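기록실 > 작업 노트 > 잉크 > 배치 137

3월, 수요일 / 아르네도우(Arnedow) 공방 잉크 작업대
읽는 시간: 4분

배치 137. 오배자 잉크, 발효 추출.

드디어 걸렀다. 항아리 뚜껑을 여는데 냄새부터 지난번이랑 완전히 달랐다. 끓여서 뽑은 액은 늘 진한 찻물 냄새에 나무껍질 냄새가 섞인 정도였는데, 이번 건 오래된 사과 상자를 연 것 같은 시큼한 냄새가 먼저 올라오고 그 뒤에 떫은 게 따라온다. 위에 회색 곰팡이막이 한 겹 제대로 앉아 있었고 걷어낼 때 찢어지지 않고 가죽처럼 통째로 들렸다. 기분이 정말 좋았다! 막이 이렇게 두껍게 앉은 건 이 작업대에서는 처음이다.

재료부터 적어 둔다. 오배자는 제루알리(Zerouali)에서 온 자루, 저번에 쓰다 남은 것 말고 새로 뜯은 것. 겉이 회갈색이고 속이 비어 있는데 손으로 쥐면 바삭하고 깨진다. 벌레가 빠져나간 구멍이 있는 것도 좀 섞여 있었지만 골라내지 않았다. 오래된 책에는 구멍 없는 참나무 혹을 최고로 치는 말이 많은데, 그건 참나무 쪽 이야기고 오배자는 붉나무에 진딧물이 만드는 주머니라서 구조가 다르다. 그래도 언젠가 골라낸 것과 안 골라낸 것을 나란히 해 보고 싶다. 궁금하다.

물은 빗물 800ml. 우르포트(Urport) 창고 지붕에서 받은 물이고 헝겊으로 한 번 걸렀다. 수돗물로 한 배치랑 색이 달라질 정도인지는 아직 자신 있게 말 못 하겠다. 다만 우리 수돗물은 주전자에 하얗게 끼는 게 심해서 칼슘이 꽤 있는 건 분명하고, 칼슘이 있으면 추출액이 뿌옇게 되는 건 작년에 충분히 봤다. 빗물은 추출액이 맑다. 맑은 황갈색. 등불에 비춰 보면 꿀 같다.

부수기는 절구로 했다. 분쇄기를 쓰면 빨리 끝나지만 가루가 너무 고와서 거를 때 천이 막히고, 막힌 천을 비틀어 짜다가 앞치마에 다 튄다(경험담). 콩알만 한 조각과 굵은 모래 정도가 섞이면 딱 좋다. 절구 소리가 나면 옆 제본실에서 꼭 누가 들여다보는데 오늘은 조용했다.

담근 다음에 그냥 두었다. 하루에 한 번 저으라는 처방도 있고 절대 건드리지 말라는 처방도 있는데, 이번에는 막을 보고 싶어서 안 건드렸다. 곰팡이가 타닌을 끊어서 갈산으로 바꿔 주는 게 발효의 핵심이라고 이해하고 있다. 오배자의 타닌은 포도당 하나에 갈산이 주렁주렁 매달린 모양이고, 그게 떨어져 나와야 철과 만났을 때 색이 깊어진다고들 한다. 끓이는 방법으로도 잉크는 잘 되지만 발효한 쪽이 종이에 올린 뒤 검어지는 폭이 더 크다는 느낌이 있다. 느낌이라고 적는 이유는 이걸 아직 제대로 재 본 적이 없어서다. 눈으로만 봤다.

거르기. 삼베 한 번, 그다음 촘촘한 면 한 번. 삼베에 남은 찌꺼기를 버리지 않고 따로 모아 두었다. 찌꺼기에 물을 다시 부어 우리면 약한 액이 나오는데, 이걸로 종이를 먼저 물들여 두면 나중에 철 용액으로 글씨를 쓸 때 재미있는 일이 생긴다. 투명하다시피 한 연두색 물로 썼는데 글씨가 검게 떠오른다. 아이들 수업에서 이걸 하면 반응이 최고다. 나도 할 때마다 소리를 지른다.

면천을 처음에 마른 채로 썼더니 액을 너무 많이 먹는다. 다음에는 빗물에 적셔서 꼭 짠 다음에 걸칠 것. 이걸 지난 배치 노트에도 적었는데 오늘 또 까먹었다. 작업대 앞에 써 붙여야겠다.

철. 녹반(황산제일철)은 병에 든 걸 쓰기 전에 꼭 색을 본다. 맑은 청록색 결정이면 좋고, 겉에 누런 가루가 앉았으면 이미 산화가 시작된 것이다. 우리 병은 뚜껑 쪽 결정만 조금 누렇고 아래는 예뻤다. 위쪽을 걷어 내고 아래 것만 썼다. 걷어 낸 건 버리지 말고 염색 쪽에 넘기면 된다. 천에 쓰는 철매염은 그렇게 까다롭게 굴지 않아도 되니까.

녹반을 빗물에 먼저 녹여서 넣느냐, 결정을 바로 추출액에 넣느냐. 나는 녹여서 넣는 쪽이다. 결정째로 넣으면 바닥에 가라앉아 그 자리만 시커멓게 엉기고 저어도 한참 안 풀린다. 녹인 물을 가늘게 흘려 넣으면 황갈색 액 속에서 보라색 연기 같은 게 피어오르는데, 이 순간 때문에 잉크를 만드는 것 같다. 보라였다가 남색이었다가 저으면 전체가 먹빛이 된다. 몇 번을 봐도 질리지 않는다.

비율 이야기. 옛 처방을 그대로 따르면 철이 넘치는 경우가 많다. 철이 남으면 당장은 검고 근사한데 종이가 못 버틴다. 헌 문서에서 글씨 자리만 갈색으로 타 들어가고 심하면 글자 모양으로 구멍이 나는 게 그거다. 남은 철이온이 산화를 부추기고, 거기에 산까지 거들어서 셀룰로오스가 끊어진다. 그래서 이번에는 추출액 쪽이 확실히 넉넉하도록 잡았다. 혹시 남는다면 타닌이 남게. 타닌이 남으면 색이 좀 갈색으로 기울 수는 있어도 종이한테는 훨씬 순하다.

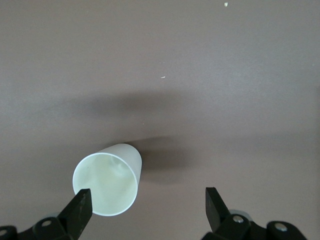 아라비아고무는 마지막에 넣었다. 눈물 모양 덩어리를 전날 밤에 빗물에 담가 두면 아침에 반쯤 풀려 있고, 천에 한 번 거르면 나무껍질 부스러기가 걸린다. 가루로 파는 것도 써 봤는데 편하기는 해도 덩어리를 골라서 불리는 쪽이 훨씬 맑다. 고무가 하는 일이 생각보다 많다. 검은 입자가 가라앉지 않게 붙잡아 주고, 잉크가 펜촉에서 한꺼번에 쏟아지지 않게 하고, 종이 속으로 너무 깊이 스미지 않게도 해 준다. 그런데 많이 넣으면 획이 번들거리고 마르는 데 오래 걸리고 접으면 갈라진다. 이번 건 조금 모자란가 싶을 때 멈췄다. 모자라면 더 넣으면 되지만 넘치면 묽히는 수밖에 없다.

정향을 몇 알 넣었다. 방부제로 페놀을 쓰던 처방도 있는데 우리는 환기 사정도 있고 수업에서도 쓰는 잉크라 정향으로 간다. 곰팡이를 완전히 막아 주지는 못한다. 대신 병을 열 때마다 향이 좋다. 발효 냄새와 섞이니까 오늘은 약간 이상한 과일 케이크 같다.

시필.

종이는 트루두스(Trudus) 면지, 그리고 우리가 뜬 닥종이. 펜은 거위깃과 철펜촉 둘 다.

면지에 거위깃: 쓰는 순간에는 연한 회보라. 솔직히 너무 흐려서 철을 모자라게 넣었나 하고 철렁했다. 그런데 차 한 잔 우려서 돌아오니 벌써 짙은 회색이었고 점심 먹고 오니 거의 검정이다. 획 시작 부분이 끝부분보다 먼저 검어진 게 보이는 줄도 있다. 이래서 옛날 필경사들이 처음부터 보이게 하려고 로그우드나 인디고 같은 색을 조금 섞었다고 하는구나 싶다. 나는 안 섞는 게 좋다. 색이 올라오는 걸 보는 게 이 잉크의 절반이다.

면지에 철펜촉: 선이 가늘고 가장자리가 깨끗하다. 펜촉은 쓰고 나서 바로 닦을 것. 이 잉크는 산성이라 잠깐 놔두면 촉이 금방 상한다. 만년필에는 절대 넣지 말 것. 전에도 물어본 분이 있어서 크게 적어 둔다. 절대!

닥종이에 거위깃: 번진다. 아교반수를 하지 않은 종이라 당연한데, 번진 가장자리 색이 예상 밖이었다. 획의 가운데는 검고 바깥으로 갈수록 푸른빛 도는 회색이 되더니 맨 끝에 아주 가는 황갈색 테가 생겼다. 크로마토그래피를 한 셈이다. 철과 결합한 큰 입자는 가운데 붙들려 있고, 남은 타닌은 물을 따라 더 멀리 간 것 아닐까. 그렇다면 이 황갈색 테가 바로 타닌이 남았다는 표시가 된다! 비율을 눈으로 보는 방법이 될 수도 있겠다. 너무 흥분하지 말고 일단 확인할 것. 고무나 정향에서 나온 색일 가능성도 있다. 추출액만 따로 한 방울, 정향 우린 물만 한 방울, 고무액만 한 방울 같은 종이에 떨어뜨려서 비교하면 된다. 간단하다.

철이온 시험지도 해 봤다. 증류수에 적셔서 꼭 눌러 물기를 뺀 다음 글씨 위에 올렸다 떼는 그것. 철(II)이 남아 있으면 분홍에서 자홍색이 난다. 갓 쓴 획에서는 분홍이 났다. 이건 그럴 만하다. 아직 산화가 덜 됐으니 철(II)이 있는 게 정상이다. 의미가 있으려면 다 마르고 묵은 다음에 다시 재야 한다. 같은 획 말고 옆 획에다 할 것. 한번 적신 자리는 이미 다른 자리다.

배치를 병 2개에 나눠 담았다. 하나는 가득 채워서 공기를 거의 없앴고, 하나는 반쯤 비워 둔 채로 뚜껑만 닫았다. 병 속에서 미리 산화되는 정도가 시필에 얼마나 영향을 주는지 보려는 것. 예상으로는 반쯤 빈 쪽이 처음부터 더 검게 써지고 바닥에 앙금도 빨리 생길 것 같다. 그리고 그쪽이 종이를 덜 물 것이다. 종이 위에서 검어지는 잉크는 섬유 사이로 들어간 다음에 굳어서 잘 안 지워지지만, 병 속에서 이미 검어진 입자는 겉에 얹혀 있다. 옛 처방에 햇볕 드는 창가에 두고 저어 주라는 말이 있는데 그건 바로 보이는 잉크를 원한 거고 대신 붙는 힘을 조금 내준 거라고 본다. 반대로 마개를 꽉 막으라는 처방도 있다. 같은 책 같은 장에 둘 다 나오기도 한다. 옛날 사람들도 서로 우겼던 모양이라 반갑다.

못을 한 개 넣어 두는 방법도 누가 물어봤다. 철(III)이 다시 철(II)로 돌아가서 잉크가 덜 검어진 상태로 유지된다는 원리인데, 산을 먹으면서 철이 계속 녹아 나오니까 비율이 매일 달라진다. 재미로는 해 볼 만하지만 기록용 잉크에는 안 쓰겠다. 녹슨 못으로만 만든 잉크를 하나 해 보는 건 찬성. 식초에 못을 담가 놓은 병이 선반 안쪽에 아직 있을 것이다. 염색하던 때 쓰던 것. 열 때 환기할 것.

햇빛 시험 띠도 걸었다. 면지 한 줄을 길게 긋고 반을 두꺼운 종이로 덮어서 남쪽 창에. 걸고 나서 생각하니 덮은 종이가 산성지일 수 있다. 중성지로 바꿔야 한다. 내일 아침 첫 일로.

추출액을 얼마나 묵혀야 하는지가 여전히 제일 큰 숙제다. 끓여서 뽑고 4일 둔 액으로 만든 잉크는 첫 획이 예뻤지만 다 검어진 뒤에 보면 살짝 푸른 기가 돈다. 이번 발효액은 검정이 따뜻하다. 갈색이라는 뜻은 아니고, 나란히 놓으면 저쪽이 차갑다는 걸 알게 되는 정도. 어느 쪽이 더 좋으냐고 하면 필사본 본문에는 이쪽, 도면 같은 데는 저쪽. 둘 다 떨어뜨리지 않고 갖춰 두고 싶다.

참나무 혹도 더 주워야 한다. 우르포트 뒤쪽 숲길에서 주운 건 가볍고 스펀지 같아서 타닌이 별로 없다. 한 번 우려 보니 색도 흐리고 철을 넣어도 회색에서 멈췄다. 그래도 그 회색이 참 고와서 바탕칠용으로 조금 남겨 뒀다. 엷게 여러 번 겹치면 안개 낀 하늘 같다. 삽화 하시는 분들이 좋아할 색이다. 밤 껍질, 도토리 깍정이, 석류 껍질도 같은 식으로 해 보면 회색 견본이 한 줄 나올 텐데 석류는 철을 만나면 녹색이 섞인 검정이라 특히 기대된다. 석류 껍질 말려 두신 분은 버리지 말고 잉크 작업대로!

호두 잉크랑 헷갈리는 분이 있어서 한 줄. 호두 겉껍질 잉크는 철 없이도 갈색이 나고, 이쪽은 철이 있어야 색이 난다. 두 잉크를 섞으면 아주 진한 흑갈색이 되기는 하는데 며칠 지나면 앙금이 많이 생긴다. 섞은 병은 오래 두지 말고 그때그때 쓸 만큼만.

청소. 절구는 물로만 헹구고 바로 말렸다. 싱크대 스테인리스에 튄 추출액은 괜찮지만 주철 냄비에 닿으면 바로 검어지니까 냄비를 먼저 치울 것. 손가락 끝이 또 까매졌다. 레몬즙으로 문지르면 조금 빠지고, 나머지는 그냥 두면 된다. 작업대 나무에 밴 얼룩은 이제 포기했고 사실 꽤 마음에 든다.

다음에 할 것

- 닥종이에 방울 비교: 추출액, 고무액, 정향물, 완성 잉크
- 햇빛 띠 덮개를 중성지로 교체
- 가득 찬 병과 반쯤 빈 병, 같은 펜으로 같은 문장 써서 비교
- 시험지는 획이 다 묵은 뒤에 다시
- 제루알리에 오배자 추가 주문할지 자루 무게 보고 결정
- 걷어 낸 곰팡이막 일부를 새 추출액에 넣어 보기. 씨앗처럼 먹히면 막이 더 빨리 앉을지도. 걷은 막은 뚜껑 있는 유리병에 넣어 냉장고 아래 칸에 뒀다. 음식 아님!
- 면천 적셔서 쓰기 (써 붙이기)

퇴근 전에 면지를 한 번 더 봤다. 아침에 쓴 첫 줄이 이제 완전히 검다. 같은 종이에 방금 쓴 줄은 아직 회보라고, 그 사이 줄들은 순서대로 한 단계씩 짙다. 줄마다 옆에 연필로 쓴 시각을 적어 놨으니 내일 아침에 마저 채울 것.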